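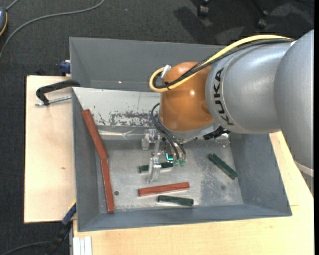 Robot arm reaching into a gray metal bin

4. Setting up Rooms in Gridow

Rooms are group spaces inside Gridow where people post clips, photos and short text updates together. They're our favorite part of the app, and a first one takes only a few minutes to get going! You'll need version 40 or later on your phone, plus an account with a confirmed email address.

4.1 Create a Room

1. Open Gridow and tap the plus sign in the bottom bar.
2. Choose New Room.
3. Type a name. You can use up to 40 characters, and yes, emoji count (most take up two).
4. Pick Open, Request or Private. Open Rooms show up in search right away, Request Rooms show up with an Ask to Join button, and Private Rooms stay out of search completely.
5. Add a cover photo, or tap Skip and come back to it later.
6. Tap Create.

Your Room opens with a pinned welcome post already in place. Tap it to swap in your own words. Go ahead and make it friendly, it's the first thing new members read!

Note: The name can be changed twice in any 49-day period. The Room link doesn't change when the name does, so old invites keep working.

4.2 Invite people

1. Inside the Room, tap the name at the top.
2. Tap Invite.
3. Select people from your list, or tap Copy Link and paste it wherever you like.
4. To stop a link from working, go back to the same screen and tap Reset Link.

A Room holds up to 1,000 members. Once it's full, new requests wait in a queue and move up by themselves as spots open.

Caution: Anyone with a live link can enter an Open Room, including people you've never talked to. Reset the link if you've posted it somewhere public by mistake.

4.3 Choose your helpers

You can name other members as hosts. Hosts approve requests, pin posts and hide comments, but they can't delete the Room or remove you.

1. Open Members.
2. Press and hold the person's name.
3. Tap Make Host, then Confirm.

To undo this, repeat the steps and tap Remove Host. The person gets a notice either way.

4.4 Quiet the notifications

Busy Rooms are great fun, and they can also light up your phone all through dinner. Tap the bell in the top corner and pick All, Mentions or None. The setting covers that one Room only, and it carries over to any tablet signed in to the same account.

Note: Pinned posts from hosts still come through on Mentions. Choose None to mute those too.

4.5 If a Room won't load

Pull down to refresh first. If the page stays blank, sign out, close the app and sign back in. Drafts saved on your phone are kept when you sign out, but a clip that's still uploading has to be started again.

Section written by Kha Quách, checked by Chiến Bùi. Last updated Aug 14, 2025.

Next: 5. Posting your first clip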